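Visit report: Dinum manipulation lab, open afternoon
2022-11-14

I went to the open afternoon at Dinum with Severyn Panasiuk from our controls team. We had asked to see the work on learning grasps from hand-held grippers, and Elvira Marulanda, who runs that project, gave us most of her time. These are my notes, put in order afterward. Severyn has the paper handouts.

The building is on the far side of the Grallach site, past the loading bays. Sign-in took longer than it should have because our names were under the old company name. Allow extra time if you go.

The method

The group trains a grasping policy from recordings made by people. A person carries a two-finger gripper with a camera fixed to it and does ordinary tasks in ordinary rooms. No arm is involved at this stage. The motion of the gripper is worked out afterward from the video and an inertial sensor, and the finger opening is tracked separately. The policy is then trained to predict the next short stretch of gripper motion from what the camera sees, and the same fingers are mounted on an arm for testing.

Marulanda said the main question in the past year was what to vary when collecting. They had a budget of 4000 recordings. One set put nearly all of them into a few rooms with many repeats. The other spread them over as many homes as the group could get into, with only a few repeats each. Everything else was held the same, including the network and the training time.

They had also picked the objects on purpose. The first version of the project used boxes, cups and blocks, and the policy looked good until it was given food packaging. Bags change shape when squeezed, foil reflects the room, and an open bag has to be held without crushing it or tipping it. So the second round is mostly bread, cakes, snacks and sweets in whatever wrapping they come in.

Mark Anthony Manalo showed us material from the second round and talked about where the fingers should go. On a small open bag they ask for a pad on each side, with the mouth of the bag left clear. In the bedroom recordings the background is a patterned quilt and there are other packages lying close by, and he considers both useful. A policy trained over plain tabletops had learned to look for anything that stood out from the surface.

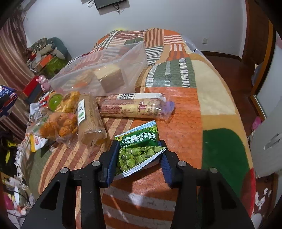 Results

The test was run on an arm in three rooms that appear in neither training set. Each policy was asked to pick up a named package and move it to a tray. The policy trained on a few rooms finished 35 percent of the trials cleanly. I did not get the matching figure for the other one in writing, so I am leaving it out, but it was clearly higher on the chart and Marulanda said the gap was widest for soft bags. For stiff packages the two were close.

Severyn asked whether more repeats in each home would help. They tried it. The gain flattened out early, and they now move on to the next home sooner.

The failures were more interesting to me. Solomiia Polishchuk goes through them by hand and has sorted them by cause. The largest group is closing too far on a bag that has already been opened. The camera sees the bag deform only late, and the fingers have no force sensing. She is trying a version that predicts finger opening at a finer time step. She had 23 trials with it so far and would not draw anything from them yet.

Long wrapped loaves were the other weak spot. The policy tends to take them near one end, and they swing.

The live demo

We saw the arm work for some time in the test room. It lifted a cake in a clear bag, missed a roll of crackers twice, then got it. Reflections from the overhead lights were blamed for the misses. The arm is slower than I expected from the videos on their site.

Tamara Lytvynenko handled the questions about getting the data. A first release is planned for December, with the motion tracks included. Recordings with poor tracking will be held back. The gripper drawings will be posted with it, and the pads can be ordered from Istano or printed in a flexible material.

For us

Severyn wants to build one gripper and record in our own kitchen and stockroom before we decide on anything larger. I agree. I will write to Lytvynenko for the drawings and ask again for the full results table.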